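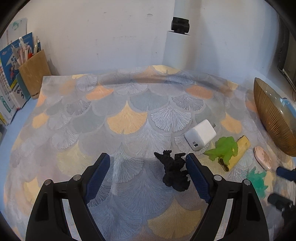

How early should the walk-through of a community garden plot be done?
Before the first big planting weekend, while the beds are still low enough to see the edging, the hose runs and the path surface.

Closstead Community Garden
Plot and path safety checklist, with comments
Checked by: Guadalupe Orozco
Date: 30/05/2021

Main gate and latch: OK
Swings freely now, and it closes by itself! Lovely job on the new spring.

Gravel path, Folgate side: NEEDS WORK
Washed out by the second bench. Two barrows of gravel should do it (there's a pile behind the compost bays, help yourselves).

Raised beds 1 to 17: OK
All corners tight. Bed 9 has the best peas I've seen in years, go and look.

Raised bed 18: NEEDS WORK
Loose screw sticking out at knee height. Isauro Cuevas has the driver and will get to it this week.

Hoses and taps: OK, one note
The 70-foot hose reaches the herb spiral with room to spare, so please coil it when you finish. I tripped on it myself!

Rain tank, 2,000 gallons: OK
Lid locked, overflow clear, screen clean.

Tool shed: OK
Forks and rakes hung tines to the wall. Such a pleasure to open that door.

Stakes and canes: NEEDS WORK
I'd love to see a cap on every cane at eye level. 87 caps in the tin by the shed door, plenty for everybody.

First aid box: RESTOCK
Low on small bandages and tweezers. Eyewash is in date.

Bee corner, Ledesma hedge: OK
Sign is readable from the path. Very busy and very happy in there.

Next check: September, same route, starting from the gate.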